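## 4. Sorting the small-parts table

Read section 3 first if the table hasn't been covered yet. The steps below assume you have a clear top to work on and that everything from the drawers has already been tipped into the holding box.

A word about the system itself. The Gallum method, which most of this guide is adapted from, promises a sorted household in one weekend. I have used it twice and never got past the cables in that time. The steps are sound enough. The timings are nonsense, so I have left them out.

### 4.1 Covering the table

1. Lay flat cardboard over the whole top. Any thickness will do if it doesn't slide.
2. Tape it underneath, at the corners only. Tape on the upper side catches on cable ends.
3. Leave it down between sessions. Marks and specks don't matter, and you needn't replace the cardboard until it starts to lift.

> **Note:** The Prornitz catalogue sells a "sorting mat" for this job. I tried one. It was slippery, and it curled at both ends for as long as I owned it.

### 4.2 Setting out the bins

1. Put one bin in the middle of the table, within easy reach of both hands.
2. Choose a shallow bin with an open top. Deep boxes hide things, and lids get put down on top of whatever you were looking for.
3. Keep the other bins on the floor or on a chair until you need them.
4. Do not label anything yet. Labels written before sorting are guesses, and you will end up bending the contents to suit them.

Colour coding is optional. Haddadin recommends five colours, one for each "zone of the home". After a month in my house every colour had batteries in it. If you like colours, use 2 at most: one for things that stay and one for things you still have to check.

### 4.3 Cables

Cables come first, as they tangle with everything else in the holding box.

1. Take out one cable. If three come with it, put the whole knot on the table and free one end before pulling on anything.
2. Look at both ends. If you can't say what either end plugs into, it goes in the checking bin.
3. Run the cable through your fingers from end to end. Feel for kinks, splits and sticky patches.
4. Coil it loosely, no tighter than the width of your palm.
5. Lay it in the bin with the connector where you can see it.

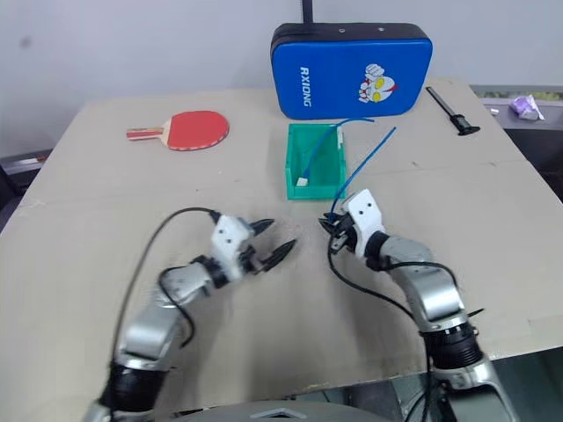 Thin cables are the worst for springing back out again. A coil that looked tidy when you put it down will often have one loop over the rim by the time you turn back with the next. You can fasten each one with a twist of paper tape, or you can put up with it until the end and fasten the lot together. I do the second. The guides all say to do the first, and I suspect their authors own four cables.

> **Caution:** Never test a mains lead with split or brittle covering to "see if it still works". Cut off the plug so that it can't be used by mistake, then take the lead to be recycled.

> **Caution:** Don't wind cables round a power brick. The bend where the cable leaves the brick is where they usually fail.

If you have two cables of the same kind, keep both. If you have six, keep both of the good ones and let the rest go. The common advice to keep "one spare of everything" sounds sensible until you notice that it has no upper limit.

### 4.4 Things that are not small parts

Sooner or later you will find something on the table that doesn't belong to this job: a table tennis bat, a single glove, a tin opener. Every method I've read has a rule for these. Drekosow calls them "visitors" and wants you to walk each one back to its proper room at once. Try it and see how much sorting you get done.

1. Move the item to one side of the table, away from the bin.
2. Carry on.
3. When you next get up for some other reason, take it with you.
4. If it has no proper room, leave it where it is and deal with it under 4.6.

A bat with a rubber face should be laid flat, with nothing heavy on it. Keep it out of the checking bin as well, where plugs and adaptors will mark the rubber.

### 4.5 Checking the unknowns

Set aside a separate session for the checking bin. Doing it on the same day sounds efficient, but you'll be tired and you will keep everything.

1. Bring the bin to wherever most of your devices live.
2. Try each cable in anything it might fit. Don't force it.
3. When you find a match, write the device on a slip of paper tape and fold it round the cable near the connector.
4. Anything with no match goes into an envelope marked with the month. Mine says April.
5. If the envelope hasn't been opened in a year, recycle the contents without looking through them again.

Lina Awad, who tested this section, objected to step 5 and kept her envelope for longer. She has since found a use for one of the cables in it, and she would like that recorded. I still recommend the year.

### 4.6 Finishing

1. Empty the holding box completely. Shake it out over the cardboard, as screws lodge under the flaps.
2. Fasten the coils.
3. Label the bins now, in plain words. "Phone and tablet leads" is better than "Tech".
4. Put the bins where you already look for these things, even if it's an awkward spot.
5. Leave one bin empty for whatever turns up next week.

My own first pass came to 244 items and filled 13 bins, which I then cut down to five. Take that as a warning about the drawers and don't treat it as a target. The Gallum worksheet has a box for your total, and I can't see what it's for.

> **Note:** If the bins are full again within three months, the trouble lies with what is coming into the house. See section 7 before buying more bins.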